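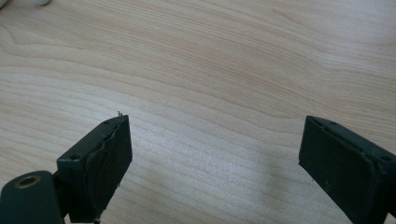 Why Does Wood Have Lines?

Look closely at a wooden table and you will probably find lines running across it. Some are nearly straight. Others bend and wave like the lines on a map that show hills. These lines are called the grain, and they were made while the tree was alive.

How a tree makes grain

A tree grows wider by adding a new layer of wood just under its bark. In places with warm and cold seasons, it usually adds one layer a year. Wood made in spring, when the tree grows fast, is often lighter. Wood made later in the summer is often darker and harder. If you look at a stump, the layers make rings. A tree that is 50 years old has close to 50 of them.

From rings to waves

A table top is usually cut the long way, from the bottom of the trunk toward the top. The saw slices through the layers from the side, so you see long lines and not circles. Tree trunks are never perfectly even. They lean, bulge and grow branches. Where the saw meets a bend in the layers, the lines on the board curve too.

Lines that sit close together can mean the tree grew slowly in those years. They can also mean the saw went through the layers at a steep angle.

Why is some wood pale?

Different trees have different colors. Maple and birch are light. Walnut is dark brown. Even one board can go from cream to a pinkish tan. A smooth table top may also have a bright patch where light from a window or lamp bounces off it. Move your head and the patch moves too, but the grain stays where it is.

Try it: make a grain rubbing

You will need thin paper, a crayon with the wrapper off, and a piece of rough, unpainted wood.

1. Lay the paper on the wood and hold it still.
2. Rub the side of the crayon gently over the paper.
3. Try 3 different pieces of wood and compare the lines.

A very smooth table won't work well, as the crayon needs small bumps to catch on.

Words to know

Grain: the pattern of lines in wood.
Bark: the outer covering of a tree.

Written by Catrin Kemeys
June 13, 2023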